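How to keep a stat sheet for an American football game

Most small clubs don't have anybody paid to keep figures, so the job goes to whoever turns up with a pen. It can be done on paper by one person, as long as the sheet is ruled up before kick-off. The method below is the one we use for Nistow home games.

What you need

A clipboard, two pencils, a rubber, a team list with shirt numbers for both sides, and one sheet per quarter. Bring spares in case of overtime. Do the ruling at home on a clear table.

Ruling the sheet

Turn the paper sideways and draw 7 columns. Head them: down, distance, ball on, play, player, gain, notes. Allow 19 rows to a side and carry on overleaf if you run out. Leave a wide margin on the left for the clock, which you only fill in at the start and end of each drive.

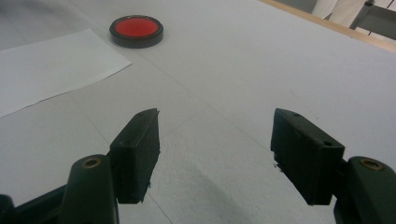 A flat, pale tabletop with plenty of clear space.

Writing down a play

Use R for a run, P for a completed pass, X for an incomplete pass and S for a sack. A pass needs two shirt numbers, passer first, with a stroke between them. So P 15/7 in the play and player columns means number 15 threw it and number 7 caught it.

Fill in down, distance and ball position before the snap. Everything else goes in once the whistle has gone. If you miss a shirt number, put a question mark and move on - you can ask the coaches at half-time.

Penalties

Start a new row and write PEN. Put the yards in the gain column with a plus or minus, then the new down and distance on the next row. Don't add penalty yards to a player's total. At Clondville last August the away sheet had done this all afternoon, and the two sets of rushing figures never did agree.

Sacks

Decide before the season whether sack yardage comes off the passing or the rushing total, and write it at the top of every sheet. We take it off passing. MacDonald Park takes it off rushing, so check before comparing.

Adding up

Total each quarter separately, then add the four together. Check the total against the drives: starting yard line plus net gain, with penalties included, should give you the finishing yard line. If it's out, look first for a play with no sign in front of the gain.

Season totals go in a separate book. Anyone nearing 1,000 yards will ask you for theirs weekly, so keep it up to date.

Blank sheets can be had from the Grukness clubhouse on training nights.

Page last changed Dec 13, 2022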